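About Grorkden

Floors first!

We paint lines on floors. Yellow ones, mostly, and we love doing it.

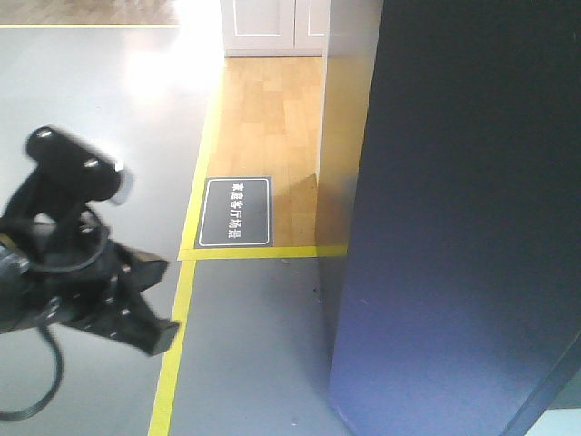

Grorkden started in a rented unit in Zernunham with one striping machine, a stack of tape rolls and a strong opinion that most workshops could be a lot nicer to walk through. We had spent years in rooms where the pallets drifted a little farther into the walkway every month and you found the broom by asking three people. A good yellow line fixes a surprising amount of that. You put it down, you agree on what goes on each side of it, and the room starts to behave.

Since then we have marked out 48 workshops, storerooms, school shops and training rooms, and we still get excited when the first stripe goes down straight. (It doesn't always. We own a very good scraper.)

What we do

We plan, prepare and mark indoor floors. That covers walkways, work areas, parking spots for carts, keep-clear zones in front of panels and doors, and the borders where one kind of floor meets another. We work on sealed concrete, painted concrete, vinyl and wood, and we're happy with rooms that have more than one of those.

Those mixed rooms are our favorites, to tell the truth. Somebody built a wood section years ago for standing work, the rest stayed gray, and people have been walking across the join ever since without thinking about it. Run a stripe along that edge and the whole room makes sense! You can see where the work happens and where the walking happens from the doorway.

We keep our stripes simple. Long runs, clean corners, no more colors than you need. A floor with seven colors on it needs a legend on the wall, and people don't read the wall while they're carrying something.

How a job goes

We come and look at the room while it's in use. An empty room will tell you where the outlets are, but a busy one shows you the shortcut everybody takes between the bench and the sink. Then we chalk a layout and leave it with you for 13 days. Walk on it, argue over it, rub bits out and draw them again. We really mean that. Some of our best layouts came from a customer with a damp rag and a better idea.

After that we clean. Cleaning is most of the job and we're a bit fussy about it. Gray floors can look spotless and still have a film on them that will lift a stripe at the corners, so we wash, rinse, dry and test a short piece before we commit to a long one. We also check the room's lighting. A smooth pale floor under strong overhead lights can throw a big white glare, and a line that looks bold at one end of the room can seem to fade at the other. Sometimes a wider stripe is the answer, and sometimes it's a duller topcoat.

Then we mark, and it's the quickest part by far. Most rooms are ready for shoes the next morning.

The Pastor room

Our practice room at the back of the shop is called Pastor, after the street we started on. New crew members learn there, and we've put down 2,589 feet of line in it over the years, nearly all of it scraped up again. If you're choosing between paint and tape, come and try both. Bring a cart if you have one, preferably a heavy one with bad wheels.

Vallar

Vallar is our own yellow. We spent a long winter on it and went through 51 test batches to get a shade that stays bright on pale gray and doesn't turn muddy next to wood. We mix it in-house, and we keep a small touch-up jar for every customer, labeled with the room it goes with.

Where we work

We're based in Zernunham and take jobs within a day's drive. School shops tend to book us for the summer, so if you'd like a room done before classes start in September, spring is a good time to get in touch. Small rooms are welcome. The smallest floor we've marked was a supply closet, and it came out beautifully.

Visits to the shop are by appointment, mornings from 8:30. Park on the left, outside the lines we're testing.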